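Broreldale Mapper Takes Second Place, Gets the Bigger Trophy

Our own Wissam Abou Jaoude came home from the regional mapping awards in June with second place in the Land and Water category and a trophy noticeably larger than the one given to first. The organizers have been told. They have not asked for it back, and Wissam has stopped answering calls from that area code.

The winning entry (second-winning, fine) was called "Where the Ditches Went," and it is a map of every drainage ditch in the Broreldale valley, including the ones that stopped being ditches a long time ago and are now driveways, hedges or, in one case, the deep end of a swimming pool. There are 2,823 of them. Members who attended his spring talk will remember that he offered to go through them in order, and that the hall's heating went off shortly afterward.

The project started as a favor. The Sabbagh farm, out past the old brickworks, had a field that flooded every spring, and the family had been told by three different offices that the field did not flood. Wissam went out with a shovel and a paper survey from his grandmother's attic and found a buried ditch running straight under the gate. He then found another one. By the end of that summer he had a spreadsheet, and by the end of the next he had a grant application, a bad knee and a strong opinion on clay pipe.

Most of the work was done by laying old survey sheets over modern elevation data and looking for low lines that shouldn't be there. The sheets were drawn by several hands over many years, and no two of the draftsmen agreed on where the river was. One of them seems to have disliked the village of Modura so much that he left it off. Wissam stretched and pinned each sheet against things that don't move much, like churches and bridge footings, and threw out any that still disagreed with the ground by more than 20 feet. He kept the one without Modura, for sentimental reasons, but it isn't used in the final version.

After that came the walking. He checked 200 of the mapped lines on foot, picked at random by his niece, who was eight at the time and has since asked to be listed as a co-author. She is listed as a co-author. Twelve of the lines were flat wrong. One was an old railway siding, several were cow paths, and the rest were what Wissam calls "me at two in the morning."

The judges' citation praised the entry for "patient handling of uneven sources." It also described the color scheme as "brave." We have seen the color scheme. The ditches that still carry water are blue, as you'd expect, and the blocked ones are orange, and the ones he isn't sure of are a pink that doesn't show up well on the screen and shows up far too well in print.
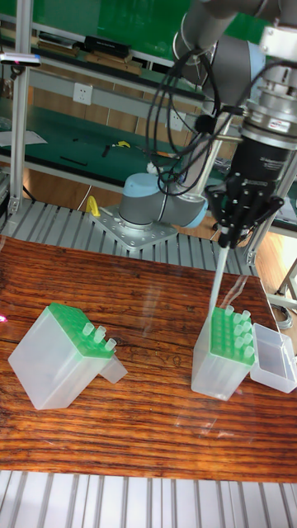 How can I find out if there's an old ditch under my property?

Send your street address or parcel number to the newsletter desk and Wissam will send back a clipping of the map for your lot and the lots next door. There's no charge. Allow a couple of weeks, longer if you live on the east side, where the survey sheets overlap and he has to pick one. Please don't dig anything up on the strength of the map alone — it shows where a ditch was drawn, and the man drawing it may have been cold and wanted to go home.

The top prize, for those keeping score, went to a team from Sondum for a map of wetland bird nesting sites. It was very good. It had drone footage and a soundtrack. Wissam had a folding table and a stack of handouts that he'd stapled on the wrong side, so that visitors had to read the valley from south to north. Several of them said it helped.

He was given four minutes to speak and used eleven. In fairness, three of those went to the projector. He thanked the Sabbagh family, his niece, the county records room for letting him bring in his own lamp, and the farmer who chased him off a culvert and later mailed him a photograph of it. He did not thank the three offices. One has since been in touch to ask for a copy of the map, and he has quoted them a price.

What's next is a second edition with culverts and wells, which he says will be "much smaller," a thing he also said about the first one. He is looking for old farm plans, deed sketches and anything with a ditch on it, even if it's on the back of something else. Scans are fine. Originals will be returned, probably flatter than they went out.

A printed copy of the full map will be on the long wall at the library from Saturday, August 3, 2019, for as long as the tape holds. The trophy will be on the front desk beside it. It's the thing blocking the book return.

Recent items

Bridge Gauge Reads Zero Again, River Disagrees
Letters: More on the Footpath, Sadly
Modura Restored to County Road Map
Seed Swap Results and One Formal Complaint
Fall Walks: Bring Boots This Time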